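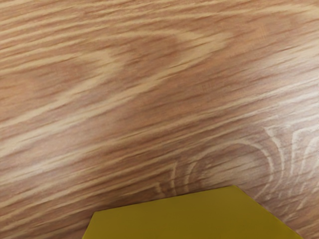
Simulated tabletop, wood grain texture, yellow object at lower edge.

Sunday, January 22, 2023
Osgate bench, table-clearing task

The question remains whether the arm can clear a kitchen table without supervision. The Pisby scene was loaded with the wood surface in place of the plain gray used in November. Run length was set to 200 episodes, starting at seed 2287.

The grain is strongly patterned, and the curved lines come very close to the yellow piece. Edge detection is to be checked there first. Grasp settings are unchanged.

Position of this laboratory: simulated clearing does not yet justify a trial in a home. Wiping is deferred. Colleagues are asked not to alter the texture files before the run is logged.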